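Ticket: label and tab failures, soft goods intake
Site: Tavport returns room
Opened by: Lamisi Gyamfi
Date opened: 16/12/2019
Priority: normal
Status: open, waiting on supplier

Problem
Stock labels lift from fabric items within a day of being applied. Without a label the item can't be matched to its return slip and goes to the unidentified bin. The bin now holds over 200 pieces. Labels are the Andent small white, 22 mm, from the roll opened in September.

Checks so far
1. Printer heat setting lowered one step. No change.
2. Same roll tried on cardboard and on the Cowie poly bags. Labels hold on both, so the adhesive is not dead.
3. Red footwear pieces with black mesh. Label placed on the red surface, clear of the mesh and the dark rim.

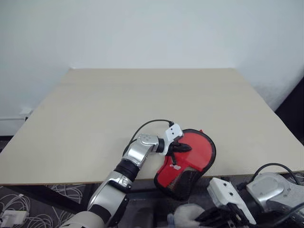 Labels placed on mesh came off when the piece was bent by hand. Labels on a flat area stayed down through the same bend. Instruction to the bench: flat area only, press for a count of five, leave the rim alone.

4. Plush. No flat area available. Adhesive picks up fiber and lets go. Tested with the Andent roll and with a leftover Dretness roll – same result on both. Decision is to stop using adhesive labels on plush and go to a string tag through the sewn tab or loop, where the item has one. 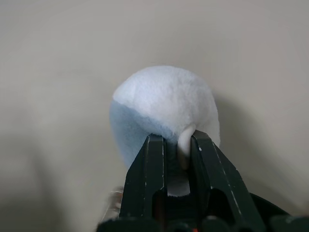
String tags need a tab that is stitched in. Tug it once before threading. If the stitching gives, bag the item and label the bag.

Open items
– Andent asked for the roll batch code. Sent, no reply yet.
– String tags: pack of 99 on order.
– Plush with no tab: bag for now. Bag size to be confirmed.
– Unidentified bin to be re-sorted after the tags arrive. Footwear first.

Update, L. Gyamfi: second Andent roll opened, same batch code as the first. Put aside unused. Ticket stays open.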